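Section 4. Fitting the Trenach girth sensor and making the first ride

This section explains how to put the sensor on the girth, how to connect it with the Prindmont phone app, and how to set the resting values of your horse. Please read all steps one time before you begin. The horse should be tied or held by a second person.

Before you start

The sensor must be charged until the small light stays green. Brush the girth area well, on both sides. Dried sweat or mud under the pad gives wrong readings and can also rub the skin.

4.1 Putting the sensor on the girth

1. Lay the girth flat with the inner side up.
2. Slide the rubber pad into the sleeve, with the two metal points facing the horse.
3. Close the sleeve strap. The end of the strap must go under the loop and not hang free.
4. Wet the hair behind the left elbow with a sponge and clean water.
5. Saddle the horse as usual and tighten the girth in stages, as you always do.
6. Check that one flat hand still fits between the girth and the horse.

CAUTION: Do not make the girth tighter to get a better signal. If the signal is weak, wet the hair again.

Note: On fluffy girth covers the pad does not reach the skin. Take the cover off, or use the long pad (part number 692).

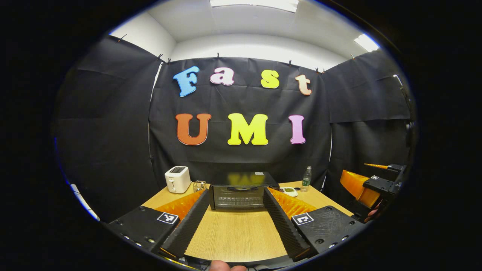 4.2 Connecting the phone

1. Turn on Bluetooth on the phone and open the app.
2. Press the sensor button for 2 seconds. The light blinks blue.
3. Choose "Add horse" and write the name. In the examples of this guide the horse is called Işık.
4. When the app asks for a code, enter 278.
5. Wait until the heart symbol appears. This can take up to one minute.

If more riders in the same barn use the sensor, connect them one after another. Two phones that search at the same time can disturb each other.

4.3 Setting the resting values

1. Let the horse stand quietly, without hay and without grooming.
2. Press "Rest" and stay beside the shoulder until the app beeps.
3. Repeat this on three different days, before work. The app takes the middle value.

Note: A young horse, or one which is new in the barn, often shows a high value on the first day. You can delete this measurement and do it again later.

4.4 First ride

Walk for ten minutes on a long rein, then trot in both directions. Stop once and look at the screen – the number should change smoothly and not jump. The sensor keeps 1,000 minutes of riding in its memory, and after this it writes over the oldest ride.

CAUTION: Look at the phone only when the horse is standing still. The readings do not replace a visit from your veterinarian.

After the ride, rinse the pad with cool water and dry it in the shade. Cleaning of the sleeve is explained in Section 5.

Text: Margareta Ursu. Checked by Bülent Aksoy, September 3, 2018.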